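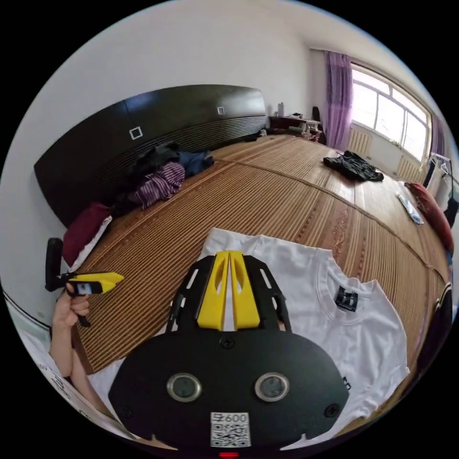
White T-shirt laid out on the sleeping mat, with the heap still to be sorted against the headboard.

MUNDCOMBE HOUSE
Minutes of the residents' meeting, January
Held in the downstairs kitchen, 7.30 pm

Present: eight residents, rising to nine when the soup was ready.
Apologies: two from the top floor, received by note under the kettle.
In the chair: the first-floor back room, by rotation.

1. Minutes of the last meeting

Agreed as correct, apart from item 4, where "the fridge was discussed calmly" was changed to "the fridge was discussed".

2. Matters arising

The landing bulb has been replaced. The new one is very bright and the second floor asked if it could be replaced again. Left for now.

The 3,000 clothes pegs ordered from Pleler have arrived. The order was meant to be for three packets, and the website let us put the number in the wrong box. Pleler will take them back if we pay the carriage, which comes to more than the pegs cost. They are under the stairs. Residents may help themselves and are encouraged to do so with some ambition.

The Jedum launderette has confirmed that it will go on collecting sheets every fortnight. It won't take anything with a zip, following what it called "the sleeping bag".

3. Clothes on beds

The main business of the evening.

The chair reminded everyone how the present arrangement came about. The ironing table went to the tip in the autumn, the replacement was never bought, and ever since then clothes have been sorted on the beds. A double bed with a woven mat on it is flat, firm and at a fair height for the back, and several people said they now preferred it. The difficulty is at bedtime.

The first-floor front said that a heap pushed up against a headboard had not been put away, whatever its owner might believe. The first-floor back said that it was a heap of things worn once, which were too clean for the basket and too dirty for the drawer. There was a good deal of sympathy for this category of clothing. It was asked whether a chair was the traditional place for it. The reply was that the chair was full.

After some discussion the following was agreed:

The mat is to be cleared of everything else before a shirt is laid out on it. Pillows go to one end.

Dark things and white things are sorted on separate sides of the bed, or on separate beds in the rooms that have two.

Small packets, spare buttons and tags go in the saucer on the windowsill and do not stay on the mat. One resident has slept on a packet of spare buttons and described it in more detail than was needed.

Whatever is still on the bed at 10 pm is moved by the person whose bed it is, to wherever that person likes, and without complaint from the person whose shirt it is.

The last of these was carried by five to three. The late arrival abstained on account of the soup.

4. Folding

A request had come in for a house method. Three people folded a shirt at the kitchen table and produced three shapes, one of them triangular. The meeting accepted that the drawers on the second floor are shallow and the ones on the first floor are deep, so a single method would suit one landing and annoy the other.

What could be agreed was the start. Lay the shirt flat, smooth it from the collar down, pull the sleeves straight out, and only then begin. Printed shirts are folded with the lettering inside if it is the sort that cracks, and with the lettering outside if you need to know whose it is. In this house those tend to be the same shirts.

It was proposed that we buy a folding board. Defeated. It was pointed out that we own a large atlas.

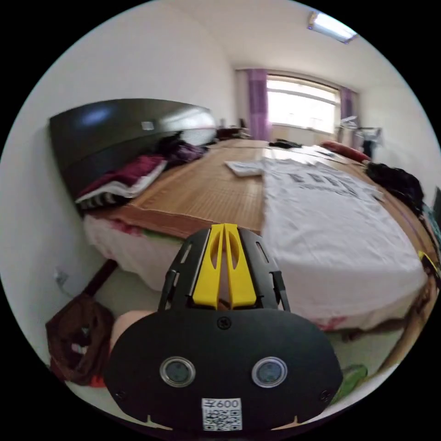

Minutes taken by the Secretary, Mundcombe House
Posted to the residents' page under Household

5. The sleeping mats

The second floor reported that woven mats are now on most of the beds all year round, and that they have improved matters in the warm rooms and made the cold rooms colder. Anyone who wants theirs rolled up until spring may put it on top of the wardrobe. It should be rolled with the smooth side out and tied loosely. Last year's were tied tightly with a dressing gown cord and have kept the waist.

Cui, the shop by the station, has offered the house a price on new ones. The chair read out the sizes. Nobody knew the size of their bed. Measuring is to be done before the next meeting, with a tape, as the answers given in "arms" could not be passed on to the shop.

There was a question about a mat that folds over the front edge of the mattress. The resident concerned likes it that way. The meeting felt that it would crack along the fold in time, said so, and moved on.

The sheet goes under the mat. This was confirmed for the benefit of the newest resident, who had been doing it the other way up and had wondered why everyone else's bed looked so organised. Tuck the sheet in before the mat goes down. If it hangs over the side it will be stood on, and Jedum has started leaving comments on the laundry ticket.

6. Money

The linen tin holds £385. Out of this the meeting agreed to spend up to £200 on new mats from Cui, the rest to stay in the tin against the day the washing machine makes the other noise.

A quotation was received for turning the box room into a drying room, with rails and a fan. The figure was £3,000. It was passed round the table and came back with a soup ring on it. The chair suggested that we open the box room window and use some of the pegs.

7. Lost and found

Now on the hook by the back door:

One grey sock, long
A pillowcase, ironed, which has alarmed everyone
A belt
Half a pair of pyjamas, and would the holder of the other half please come forward
A child's swimming cap. No child lives in the house.

Unclaimed items go to the Mundcombe church hall sale at the end of the month. The sock has been to the sale twice.

8. Questions left in the box

The box was opened. It contained a bus ticket, a complaint about the landing bulb and a question from the ground floor, which is given below with the reply agreed.
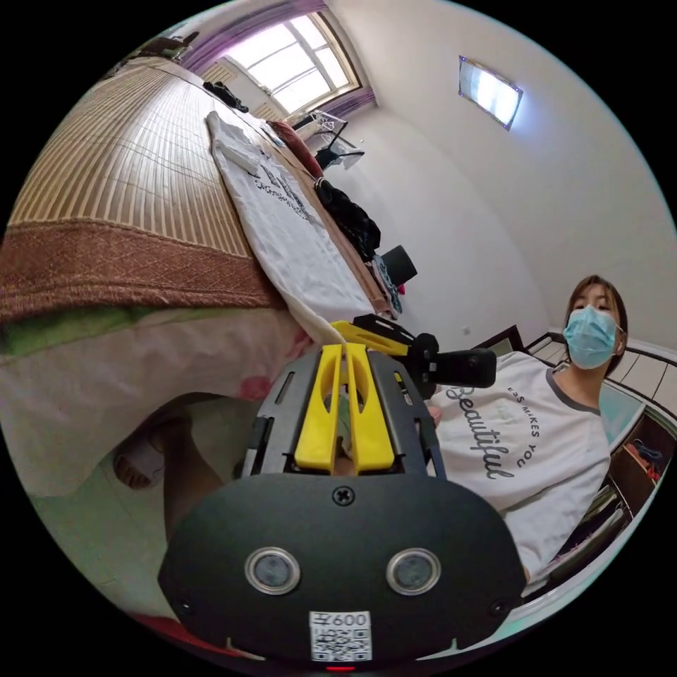
How should I clean the sleeping mat on my bed?

Wipe it along the weave with a well-wrung cloth, then leave it flat in a room with the window open until it is fully dry before you put any bedding or clothes back on it. Don't soak it, and keep it out of the washing machine.

The second floor wished it added that a mat should be brushed first, particularly where biscuits have been involved. Added.

The complaint about the bulb was taken with the earlier one under item 2, making two. A weaker bulb will be bought from petty cash. The first floor asked for it to be minuted that they could see perfectly well and were enjoying it.

9. Any other business

The hanging rail in the second-floor passage has begun to lean. Coats are to be hung from both ends inwards until someone has looked at the bracket. The first-floor back has a screwdriver and will look at the bracket.

Somebody is using the good scissors to cut the tags out of shirts. They are the kitchen scissors and should smell of chives. There is a pair for tags in the drawer with the string.

A resident asked if clothes left on a bed that is not your own could be considered a gift. The chair ruled that they could not, then asked which shirt it was.

The soup was thanked.

Actions
All rooms: measure beds, in centimetres.
First-floor back: bracket.
Ground floor: return the tape measure afterwards to the hook marked tape measure.
Secretary: write to Pleler once more about the pegs, and buy a bulb.

The meeting closed at 9.10 pm. Next meeting in the same kitchen, with the second-floor front in the chair and bringing the bread.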